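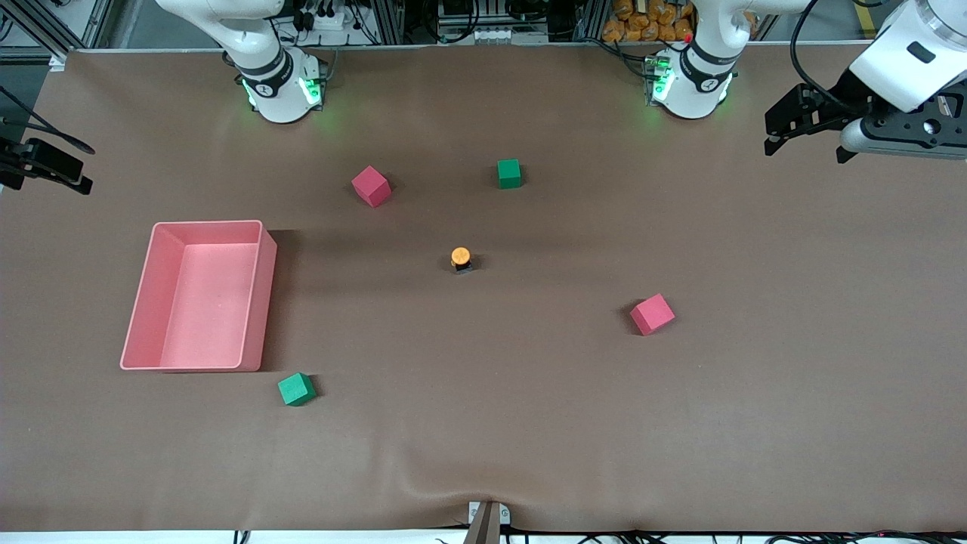
According to Evangelia Christodoulou, anybody who comes to the Rurkside robot open day expecting speed should bring a sandwich, and the two-armed table is the one to eat it beside. I've been three times now and I'd go along with that, though my own sandwich usually gets forgotten.

Rurkside open day

The Rurkside open day is a public demonstration of robot arms held every September in the old Dirnine building, on the ground floor. I've been keeping this entry going for a while (the earlier version was two paragraphs and got the bus number wrong), so it leans toward what I've seen myself. If you were there in a different year, please add to it!

Background

The day began as an evening for families of people who worked at Dirnine. There was one arm, it stacked cups, and people liked it enough that the doors were opened to the whole town the next time. It has grown a good deal. The most recent one I have a number for let in 339 visitors, which felt like plenty when you were standing in the hallway waiting for your turn. The write-up on the Rurkside notice page is dated 29/11/2018 and I've used it for the visitor number and the opening hours, but the rest is from my own notes.

Doors open at 11 and the last group goes in at 4. Groups are kept to 20 people, and each one gets walked around by somebody from the lab who knows the machines well and will happily talk about cables for as long as you let them.

The sorting table

Most people want to know about the sorting table, so I'll spend some time on it. It goes by the name Yurt. I asked where the name came from and got two different answers, so I'm leaving that alone.

Yurt is a pair of white arms standing side by side at the back of a table, with a brown mat laid over nearly the whole top. The job is simple to say: small cubes, pink ones and green ones, get put out on the mat, there's a pink plastic bin over to one side, and the cubes are supposed to end up in the bin. You or I would be done before we'd finished our coffee. For the arms it's a string of little problems, one after another. Where is the cube? Which way is it turned? Can the fingers come down on two flat sides, or are they going to land on a corner and send it skidding?

That last one is what I'd never thought about before I went. A cube sitting square is easy, but one turned on the diagonal means the wrist has to turn too, and then there's the question of which arm should go for it. The guide on my second visit explained that the arms mustn't reach across each other, so each one has its own side of the table and the middle is sort of shared ground. A cube lying right up near the bin is a nuisance as well, because the fingers need room on both sides to get down around it.

Other tables

Gredell is the other regular. It's a single arm that draws whatever you type in, within reason, and children can take the drawing home. The line for it is always the longest (I've never made it to the front). There has also been a wheeled cart that follows a strip of tape along the hallway, though it was missing from one of my three visits and I didn't find out where it had gone.

The question session

The question session comes at the end of each group's walk and I think it's the best bit. People ask about jobs, naturally, and about what happens when the power goes out, and there's nearly always a kid who wants to know whether it can make a sandwich. The answers are pretty frank. When I asked why they still bother with cubes after all this time, I was told that cubes have flat sides, they're cheap, and you can put them down in a new spot for every try, so the arms can't get by on repeating one movement from memory.

Practical notes

Entry is free and you don't need to book, but come early if you want Gredell. The floor around the tables is taped off, and you're asked to stay behind the tape while anything is moving. Flash photography isn't allowed near the arms. There's a bench along the wall by the sorting table, and coffee is sold in the front room until the last group goes in.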